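Section 6. When the Arm Stops Over a Bare Table (Fault 524)

I've set up a lot of these Zanulex arms now, and this is the fault I get asked for help with more than any other. The wrist camera looks down, finds mostly pale tabletop, and the arm quits mid-reach with the gripper open.

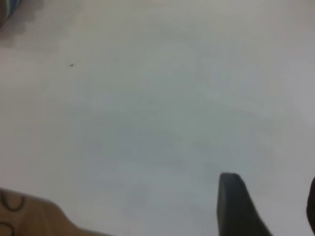
6.1 Before you touch anything

CAUTION: A stopped arm is still a powered arm. With fault 524 the motors hold position, and the arm can move again the second the fault clears. Press the red stop button first, every time. I skipped it once at the Wollham shop and got a good whack on the knuckles!

1. Press the stop button and wait for the status light to go solid amber.
2. Write down the fault number and the cycle count. The screen drops both when you reset.
3. Save the last wrist view from the Camera tab (it gets overwritten on the next run, so don't put this off).

6.2 Reading the saved view

Pull it up full size and check the middle first. If all you've got there is plain surface, the arm went to the wrong spot or the item wasn't where the job file says it should be. Then look at the corners. A bit of something poking in at one side is a good clue — it gives you a landmark to compare with your layout.

Look for small dark specks too. One tiny crumb on a white table can be enough for the Gkikas vision add-on to lock on to if you've got sensitivity cranked way up. I keep mine at 391. The slider goes to 3000, and I can't think of a job that needs it there.

6.3 Clearing the fault

4. With the stop button still in, wipe the table with a dry cloth. Keep your hands out from under the gripper.
5. Put the items back on their layout marks.
6. Step outside the floor tape, release the stop button, and tap Reset.
7. Tap Home and let the arm go all the way back on its own.
8. Run one cycle at slow speed with your hand on the stop button.

NOTE: If Home stalls partway, don't push the arm by hand. Go to Section 7.

6.4 If it comes right back

Redo the table calibration (Section 3). On the Vurilstead bench stand I also check the clamp bolts — they work loose, and a small shift at the base turns into a big miss out at the gripper. Still getting 524 after that? Leave the stop button in, tag the arm out of service, and send support the saved view along with your cycle count.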